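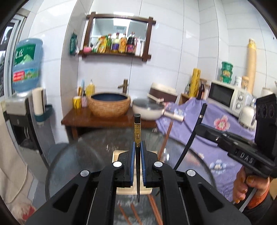
Recording chopstick demos with hand-held grippers

Chopsticks look like an easy afternoon. They are thin, they roll, and they will teach you humility long before they teach the policy anything. Our target for the Jotura set was 400 episodes.

1. Scatter the sticks on the table. Resist tidying them. A model raised on neat rows will expect neat rows, and your kitchen will let it down.

2. Hold one gripper in each hand and start recording with the jaws open.

3. Close on one stick, slowly. If it squirts out sideways, keep going and pick it up again. Recoveries are worth having – up to 2 per episode, after which it's just footage of you losing.

4. Lift, turn the stick upright, pause, set it down. Stop recording.

5. Reshuffle after every episode and take a break after 20. Your wrists will have asked sooner.

Label each episode before you start the next one. We once saved the labels for the end of a session and spent 8 hours guessing.

Next page: uploading to Pikley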